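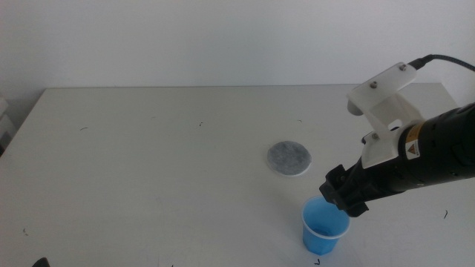
図4-1 青いカップの上で待機するグリッパ。左上にあるのが灰色の円形パッド。

第4回 「成功率」を疑う:把持失敗の事例

前回の続き。カップをパッドの上へ移す課題で、ログ上は1,179回の試行のうち824回が「成功」になっている。数字だけ見れば悪くない。ただし、この「成功」を誰がどう判定したのかを先に確認すること。

4.1 何が起きたか
判定はグリッパの指の開度だけで行っていた。閉じきらなければ何かを掴んでいる、という理屈である。6月に録画と突き合わせたところ、指がカップの縁に乗り上げて途中で止まり、カップは机に残ったまま、という試行が「成功」に混じっていた。アームはそのまま空でパッドまで行き、律儀に指を開いて戻ってくる。ログには異常が一行も出ない。

混入が何件あったかは、この資料には書かない。録画が欠けている試行があり、現時点で出せる数字を私は信用していない。

4.2 よくある説明とその弱点
(a)「カップが半透明なので距離の推定がずれた」
もっともらしいが、不透明なカップでの比較をしていない。仮説のまま扱う。
(b)「机の汚れを誤検出した」
天板には図のとおり細かい黒い点や薄い汚れがある。だからといって原因とは言えない。拭いた机で再現するかどうかを見てから言うこと。
(c)「手先の座標がずれていた」
私はこれを一番疑っている。ただし校正記録が途中から残っておらず、証明はできない。記録がないことを「異常なし」と読まないように。

Grallow社の手引には、開度判定で「実用上十分」とある。何に対して十分なのか、条件の記載がない。Graham Sugdenの講義メモも同じ箇所に疑問符を付けている。

4.3 安全面
縁に乗り上げた状態で下降指令が続くと、指とカップの両方に力がかかる。この装置では力の上限が初期値のままだった。カップだから済んだが、指の下に人の手があれば話は別である。アームには三角形の警告表示が貼ってある。ラベルは機械を止めてくれない。
・作業範囲に手を入れる前に必ず停止させる。一時停止は停止とみなさない。
・力の上限は各班で値を決め、根拠と一緒に記録する。
・停止ボタンの担当者は、試行中に画面の操作を兼ねない。

4.4 課題
1. 静止画一枚から把持の成否を判定できるか。図4-1を使い、言えることと言えないことを分けて書け。
2. 開度以外の判定方法を二つ挙げ、それぞれが見逃す失敗も書け。「カメラを足す」だけの答案は採点しない。
3. 824回という値を報告書に載せるなら、どんな但し書きが要るか。

提出は次回の開始時刻まで。ログの写しは共有フォルダのProsevovに置いてある。列名「ok」は上の事情により「closed_partial」に改めた。古い版を使った答案は差し戻す。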